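Reading Religious Experience: Week 7 notes
Testimony, tongues and the trouble with "the Spirit told me"

Set reading: Holub, chapters 2 and 3; the Chávez reply (course reader). Bring both on Wednesday.

Where we left off

Last week we had the cessationist case, which says the sign gifts belonged to the apostles and ended with them, and the continuationist case, which says they didn't. I said neither side gets as much out of 1 Corinthians 13 as it wants to. Several of you objected after class. Good. Write it down and put a verse number beside it.

"When the perfect comes" has been read as the finished canon, the mature church and the return of Christ. The first reading is hard to square with "face to face" in verse 12, and many cessationists have dropped it. But ruling out one bad argument for a position doesn't sink the position, and continuationists are too quick to celebrate here.

Holub's claim

Ctibor Holub did his fieldwork with a small charismatic fellowship at Dalsgaard. He sat in on 40 meetings and came away with a theory of what he calls "settled hearing": a congregation learns over time to recognize the Spirit's voice, and the agreement of its members is evidence that they have recognized it correctly.

I have three difficulties with this.

First, agreement is cheap in a small room. If the same 30 people have prayed together for years, they will share a vocabulary, a set of worries and a fair idea of what the elders would like to hear. Holub mentions this in a footnote and moves on. It belongs in the body of the chapter.

Second, he only records words that were accepted. What became of the ones that were weighed and turned down? Paul tells the Corinthians to weigh what is said (14:29), and weighing that never finds anything wanting isn't much of a test. In the whole of chapter 3 there are 2 rejected prophecies, both given by visitors.

Third, he slides between "the group experienced this as the Spirit" and "this was the Spirit". The first is a report and can be checked by asking people. The second is a theological judgment and needs theological grounds. Mark every place in chapter 3 where he crosses from one to the other. I found the section on the Trakumness retreat the worst offender, but see what you think.

Chávez's reply

Amparo Chávez is friendlier to Holub than I am. She grants the problem of group pressure, then argues that it applies to every community that reads Scripture together, including ones that would never use the word "prophecy". A Reformed session that reaches a common mind after prayer is doing something very like what Dalsgaard does, with quieter music.

That is a fair hit. My doubt is whether it rescues Holub or only spreads the trouble around. If both groups are prone to hearing themselves, we have a reason to be careful with both. Chávez seems to think the comparison makes the practice respectable. I can't see how.

She is better on Acts 15:28, "it seemed good to the Holy Spirit and to us". Notice how much comes before that line: debate, testimony from Peter, Barnabas and Paul, then James citing Amos. The claim about the Spirit arrives at the end of a long public argument. Compare Holub's meetings, where it usually comes at the start.
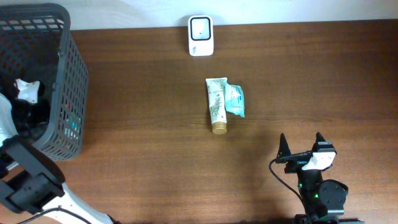
Plastic basket on a wooden tabletop.

Terms to know

Cessationism: the view that certain gifts ceased after the apostolic period.
Discernment: used loosely by nearly everyone. When you meet it, ask who is discerning, what, and by what standard.
Illumination: the Spirit's help in understanding Scripture. Keep it separate from inspiration in your papers.
Settled hearing: Holub's phrase. Keep the quotation marks on it.

For discussion

Could Holub's theory ever count a united congregation as mistaken? If it couldn't, what is it a theory of?

Is Chávez entitled to Acts 15 as a model, or was that council a one-time event? Use the text. "It feels like a model" won't do.

Papers

The short paper is on one claim from either author. State it fairly before you go after it; the writer should be able to recognize the view as their own. Personal testimony is welcome as material, but it gets the same questions as everyone else's, mine included. Next week we start on Basil, On the Holy Spirit, chapters 1 to 9.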